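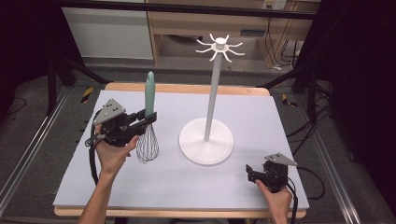
White stand, hooks empty

Faltdale Books, Brergate - shop floor and window check
Sat 13 January, before opening

Window lights - off at plug, cable taped down. OK
Window platform - wobbles at left corner. Nothing heavy on it til fixed.
Fire exit - 2 boxes of Kellis returns in the way. Moved. Please stop putting them there
Kick stool - rubber foot missing, take out of use
Tall shelves, fiction - wall brackets tight. Bay 5 has a loose screw, needs doing this week
Stockroom - Bodnár hardbacks stacked too high, split the pile
Extinguisher - tag in date, pin in
Till area - trailing lead agian, clip it
Door mat - curling at edge, trip risk. Replace
First aid box - plasters low

Re-check stool and bay 5 before end of January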